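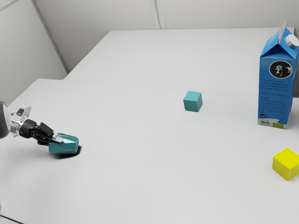 Two Nights in Flilbridge

I'd driven past the Flilbridge exit maybe a dozen times on my way to somewhere else, usually with a gas station sandwich in my lap, and I'd never once turned off. Then in January my cousin canceled our ski weekend, I still had the days off, and I thought, fine, Flilbridge it is!

The town has 2,000 people and sits in a bend of the Tasum River, which was frozen along both banks when I got there and running black and fast down the middle. Main Street is four blocks long. I parked in front of the hardware store (free, all day, what a treat) and walked the whole thing twice before my fingers gave up and I ducked into Budach.

Budach is a bakery in the mornings and a soup place after eleven, and I ended up eating there four times in two days. The rye rolls come warm with salted butter. The mushroom and barley soup comes in a bowl you could wash a puppy in. Ewurabena Yakubu bought the place from the original family and kept the name and the ovens, but the hot pepper relish on every table is her mother's recipe, and I took two jars home. She also drew me a map on the back of a receipt, with a star next to anything she thought I'd like and a frowny face next to the antique mall. I went to the antique mall anyway and spent an hour looking at other people's fishing lures. She was right about the prices.

The first star on the map was the old fire tower up on Miettinen Hill. You can drive most of the way, then it's a short walk through hemlocks and then it's 106 steps up an open metal staircase, and I want you to know I thought hard about turning around at the second landing. It was windy. I could see through the treads. But a kid in a dinosaur hat passed me going up, so that settled that, and from the top you get the whole river valley, the rail bridge, the grain elevator and on a clear day (mine was sort of clear) the edge of the lake. Bring gloves for the handrail.

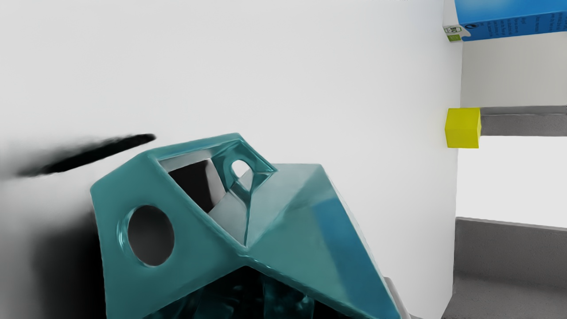 Teal up close, with a blue and white carton and a yellow cube off to the right.

My second morning belonged to the river. Gitau Kariuki runs snowshoe walks along the Tasum for $20, snowshoes included, leaving at 9 from the boat launch. There were seven of us, and two had never worn snowshoes before, me being one. Gitau grew up a long way from snow and says he fell in love with it the first winter he was here, and he talks about otters the way my uncle talks about college football. We didn't see an otter. We saw otter slides, though, long smooth troughs down the bank, and he got down on his stomach to show us how they do it. I laughed so hard I tipped over sideways and had to be pulled out by a retired dentist.

The walk is slow and mostly flat, a little over two hours with a stop for cocoa. Wear fewer layers than you think. I was roasting by the first bend.

Evenings are quiet. The movie theater has one screen and shows one thing, and the night I went it was a Western that half the audience knew by heart. Afterward I had a beer and a basket of fried cheese at the tavern by the rail bridge, where the trains go by close enough to rattle the glasses and everybody just stops talking until it's over, then picks up in the middle of the sentence.

I stayed at the inn over the old feed store. Ask for a room in back if you're a light sleeper. The radiators clank, the quilts are heavy, and there's a shelf of jigsaw puzzles in the hall with notes taped to the lids about which pieces are missing. I started a lighthouse the last night and left it on the table with most of the sky still to go.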